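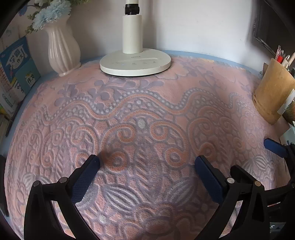
*A hand-held gripper over a patterned blanket, with a lamp, flowers and pens along the wall.*

# The long wait for a machine that tidies up

Ask people what they want from a robot and most of them will name a job they did that morning. They want the bed made, the table cleared, the washing folded and put in the right drawer. Few ask for conversation.

Thulani Nkuna has been hearing these requests for years. He runs the home trials at Plelley, a small firm that is trying to teach machines to handle the things found in ordinary rooms. His answer has hardly changed in that time. Some of it can be done now, slowly, if you are willing to stand nearby. Most of it can't.

"People have seen a machine weld a car door and they think a blanket must be easier," he says. "The car door is the same shape every time. A blanket hasn't got a shape until somebody puts it down."

Cloth is the problem that comes up most often when you talk to people in this line of work. A cup stays a cup when you pick it up. Pull one corner of a blanket and the other three go where they like. If the pile is thick, a pair of fingers may close on the plush and miss the backing underneath. A busy pattern can make things harder still, as the software has to decide which lines are folds and which are printed or pressed into the fabric.

Plelley's way round this is to collect a great many examples of people doing the job. The firm's staff work with grippers held in the hand, so that the movements recorded are ones a robot with two fingers could make. The gripper can't feel the cloth or shift its grip as a hand would, and the person using it has to learn to manage without those things. Nkuna says new starters are clumsy for the first week and then stop noticing.

The firm has gathered 2,000 recordings of bedding and table covers being straightened, folded or moved. Of those, 949 were made in rooms that people live in. The rest come from a workshop with plain tables and good light, and he now thinks too much time was spent there.

"We got very good at folding a towel on a bare bench," he says. "Then we took it to my aunt's flat and it wouldn't start. There was a radio on the corner of the cloth."

That is the second difficulty. Household surfaces have things standing on them. Before a cover can be straightened, somebody has to decide whether the lamp gets moved, or whether it is better to work around it. A vase of artificial flowers can be lifted without much worry. A vase full of water is another matter, and the two may look much alike from a distance. Books propped against a wall will slide if whatever they are resting on is tugged. A person takes all this in without stopping. A machine has to be given some means of working it out, and a mistake can cost more than the chore was worth.

The factory side has moved faster, though less far than the brochures suggest. Coetzee, which packs bed linen for hotels, put in a folding line last October. It handles flat sheets and pillowcases. Fitted sheets are still done by hand, and so is anything quilted. The manager there told me the line had paid its way on sheets alone and that she had no plans to ask more of it. Two people feed it and two others deal with what it rejects.

Hevatia, which makes the arms used on that line, has a home version on its list for some later date. It would not give me one. A spokesman said the arm was ready and the hand was not.

I asked Nkuna for a figure and he gave me one he didn't much like. In Plelley's latest round of tests, a robot was asked to pull a rumpled cover flat on a surface with objects at the back. It managed 703 tries without knocking anything over. He would not call them all successes. On many of them it had left the objects alone by leaving the back third of the cover alone as well.

Speed is another sore point. His best machine takes longer over one single blanket than most people take to do the whole room, including the pillows. He doesn't think that matters as much as reliability. A dishwasher is slow too, and people put up with it as they can go and do something else. What they won't accept is having to watch.

The firm's next project, called Florik, will leave folding aside for a while. It is concerned only with clearing: picking small things off a soft surface, setting them somewhere safe and putting them back afterwards. Pens are first on the list, followed by books. Lamps come later, on account of the cable.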